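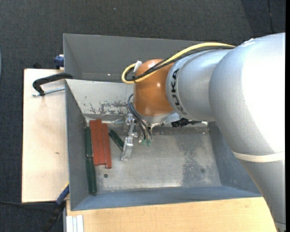
Slide 1. KUKA arm over the main bin, finger gripper, red and green blocks.

Speaker notes, gripper comparison, bin cell. Version 31/08/2019. Slides by Evanthia Mavromatis, talk by Spyros Pappas.

Leave slide 1 up during the introduction. Point out the blocks against the left wall. Most of the talk is about that wall.

Slide 2. What we compared
Two grippers on the same arm, same bin, same blocks. Gripper A is the Jonia finger gripper, pneumatic. Gripper B is the Akow suction head. Controller program unchanged between runs except for tool offset and approach height. 900 pick attempts per gripper. Blocks reshuffled by hand after every 5 attempts.

Say early that we did not tune the grasp planner for either tool. Christos will get the question otherwise.

Slide 3. Failures
Gripper A: 111 failed picks. Gripper B: 17. Pause here. The totals favor B, but the two tools fail in different places.
A fails at the wall. When a block lies flat along the side, the finger has no room to get down between block and metal. The sloping walls make this worse, as the finger touches the slope before it reaches floor height.
B fails on tilted blocks. The cup lands on an edge and does not seal.

Slide 4. Hoses and cables
Keep this short. The loop at the wrist has to be long enough for full rotation of the last joint and short enough to clear the bin rim. We rerouted it in May after Kyriaki Tsakiris found wear on one hose. Cable and hoses now leave the wrist on the same side. Reach into the far corners is slightly reduced – show the plot, do not read the values.

Slide 5. Camera
Fixed mount, one view, no wrist camera. The bare metal floor reflects and the depth data has gaps in the bright area. Etex matting was tried and removed: it slid under the blocks during suction picks. The clamps on the bins stay. Before they were fitted, a hard wall contact could shift the bin and the calibration was lost.

Slide 6. Next
Narrower finger for A, drawing by Charalambos Antoniadis. Softer cup for B. Combined tool from Giannakopoulos is quoted but not ordered.
If asked about cycle time: not compared. Approach speed was capped for both tools.
If asked about other block sizes: no data yet.

Backup slides: pressure log, calibration procedure, wall contact force.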